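Fliltcombe's shoe repair shop is opening again, and I am thrilled

If you've walked down Ocampo Street lately with a flapping sole (guilty!), you already know the little shop next to the bakery has been dark since the spring. Well, I have good news. The lights are back on, there's brown paper over the windows, and the new owner, Brândușa Sima, tells me she'll be taking in shoes again from the first week of July.

I caught her on the sidewalk at 8 in the morning with a coffee in one hand and a box of heel tips in the other, and she was nice enough to let me tag along inside for a while. The place smells the way it always did, of glue and polish and a bit of floor wax. The old counter is staying. So is the bell on the door, which I asked about before I asked about anything sensible.

Abílio Leitão ran the shop for 36 years before his knees told him to stop. He resoled my wedding shoes, my father's work boots and one pair of sandals he begged me to throw out. He's not going far, though. He has agreed to come in 2 mornings a week through the fall to help with the stitching machine, a big cranky thing that he says only behaves for people it knows. Brândușa worked in a repair shop over in Draltel before this, so she's no beginner, but she told me that machine scares her a little.

I asked what will be different, and the answer is a bit of everything. Heels and soles are still the main business, along with zippers, bag straps and belts that need another hole. She's adding a drop-off box by the door for people who can't get there during the day, and she wants to give a lot more room to the small stuff you buy on your way out: laces, brushes, polish, insoles.

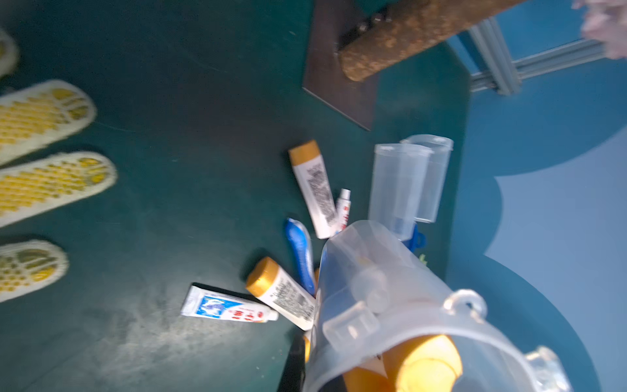
Prices are going up a little, and I'd rather you heard it from me than got grumpy at the counter. New heel tips will be 15 dollars and a half sole will start at 30. I think that's fair! I spent more than that in Tusness last winter on boots that let the rain in before the season was over, and there was no fixing them, as Abílio informed me with what I can only call pleasure.

There's one thing she'd like help with. When the shop closed, there were still roughly 40 pairs of finished shoes sitting on the back shelves with tickets on them, some going back years. Abílio never had the heart to get rid of any. If you think one of them might be yours, bring your ticket, or if you lost it (who keeps those?), come ready to say what the shoes look like. She'll hold them all until the end of September, and whatever is left after that goes to the coat and shoe drive at the library. I had a peek, and there is a pair of red dancing shoes back there that somebody must be missing badly.

I also asked about parking, because I know I'll get letters. The two spots in front are still short stay only, and the bakery would like me to remind you that their back lot is for their customers. You could buy a roll while you're there. I usually manage to.

Opening hours will be 9 to 5, with a break for lunch at noon, and she expects most jobs to take a few days at first while she gets through the early rush. If you need something fast for a wedding or a trip, say so when you drop it off and she'll tell you right away if she can do it. She doesn't have a phone line in yet. The number painted on the window is the old one, and it rings in Abílio's kitchen, so please don't call it. His wife has been very patient.

As for me, I've got three pairs lined up by my front door already, plus a purse with a broken strap that I've been carrying under my arm like a football. I'll be there on the first morning, probably before the bell gets its first ring.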